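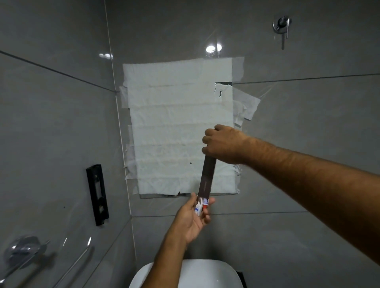
浴室の壁龕を覆う白い紙

閉鎖に関する通知

バロッソ町の公衆浴場「フレマンス」は、二月末日をもって営業を終了した。町役場文書係のヨランダ・コルデロは、その通知文の起草を命じられていた。書式は定まっている。表題、根拠となる条例の番号、閉鎖の期日、問い合わせ先。余白には何も書き加えないことが、係の長年の慣行であった。

起草にあたり、コルデロは保存書庫から同浴場に関する簿冊を取り寄せた。開業の届出は縦書きの罫紙に記され、申請者の欄にはソレダー・ベニテスの署名があった。筆圧が強く、裏の頁にまで跡が残っていた。届出に続いて、毎年の水質報告、煙突の修繕願、石炭から重油への切替えに伴う誓約書が綴じられていた。いずれも受理印が押され、いずれも期限内に提出されている。

簿冊の後半に、様式に該当しない書面が綴じ込まれていた。件名は「利用者の忘れ物に関する報告」とあり、提出を求める規定は条例のどこにも見当たらない。ベニテスは毎年、年度末にこれを提出していた。櫛、眼鏡、入れ歯、片方だけの手袋。品名の横に拾得した場所と時刻が記され、返還の済んだものには線が引かれていた。線の引かれていない行は、翌年の報告の冒頭に改めて書き写されていた。

歴代の担当者はこの報告の扱いに苦慮したものと思われる。ある年には「参考」の印が、別の年には「供覧」の印が押されていた。印のない年もあった。それでも、廃棄された年は見当たらなかった。

コルデロは報告を初年度から順に読んだ。総数は二百件近くに及び、その大半には線が引かれていた。最後まで書き写され続けていたのは、次の行である。

「銀の指輪、女湯脱衣所、午後八時頃。内側に文字あり、摩耗のため判読できず」

この行は最初の報告に現れ、昨年の報告にもそのまま記されていた。文言は一字も改められていない。ただ、署名の筆圧だけが年を追うごとに弱くなり、近年の頁には裏に跡が残っていなかった。

翌日の午前、コルデロは現地確認の名目で浴場を訪ねた。閉鎖に伴う確認は二十分を超えないものとされている。ベニテスは番台に座っており、立ち上がって一礼した。ボイラーの火は落とされ、湯船の栓は抜かれていた。元栓の封印、鍵の引渡し、看板の撤去予定日。確認事項は順に読み上げられ、ベニテスはそのつど「相違ありません」と答えた。

「忘れ物の報告について、お尋ねいたします」
書類を閉じてから、コルデロは言った。
「本年度分が未提出です」

ベニテスはしばらく黙っていた。それから、提出を要するものとは存じませんでした、と述べた。要するという規定はございません、とコルデロは答えた。ただし、従前の例がございます。

番台の引出しから、折り畳んだ報告書が取り出された。すでに書き上げてあったのである。その上に、古い薬の小箱が置かれた。蓋には「トレックス」という商標がかろうじて残っていた。中には綿が敷かれ、指輪が納められていた。

「バーンクームへ移られた方のものではないかと、そう思った時期もございました」とベニテスは言った。「二度、手紙を差し上げましたが、ご返事はいただけませんでした。宛先が違っていたのかもしれません」

コルデロは報告書を受け取り、日付と署名を確かめた。指輪については、引継ぎの規定を調べたうえで改めて回答する旨を告げた。ベニテスは小箱を両手で持ち、少し考えてから、それも差し出した。

「お役所のほうが、長く開いておりますでしょうから」

役場に戻ったコルデロは、報告書に受理印を押し、簿冊の末尾に綴じた。小箱には受領番号を付し、文書係の金庫に納めた。続いて通知文の起草に取りかかった。表題、条例の番号、閉鎖の期日、問い合わせ先を順に記し、筆を止めた。

翌朝、浴場の表戸と町内の掲示板に通知が貼り出された。決裁は滞りなく下りていた。問い合わせ先の下に、一行が加えられている。

「なお、同所における忘れ物については、文書係が引き続きこれを保管する。期限は定めない」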